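Jullow Community Kitchen: Setting the Table for a Shared Meal

These instructions apply to all hosts at the Utby and Drindness halls.

1. Book the hall through Aldana Espinoza. The limit is 26 diners.
2. Wash your hands before touching any tableware.
3. Lay the cloth and smooth it towards the corners.
4. Allow 500 ml of drinking water for each diner.
5. Set out the bowls and plates 30 minutes before the meal. 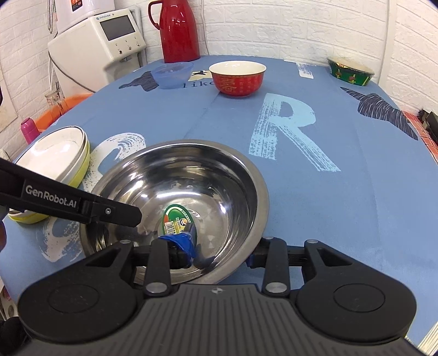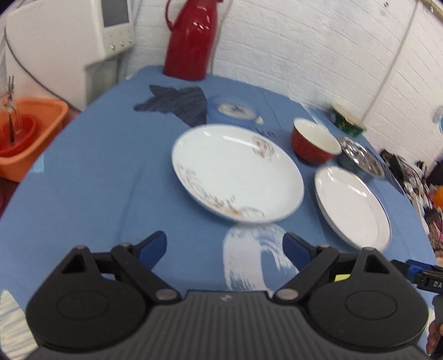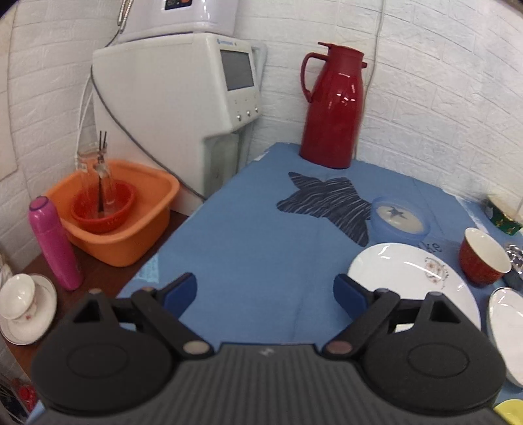 Blue cloths are used at Drindness.

6. Bring hot dishes to the table last, with 2 serving spoons for each.

After the meal

Return clean tableware to the Benítez cupboard. Report any breakages to Surachet Hemmin before leaving the hall.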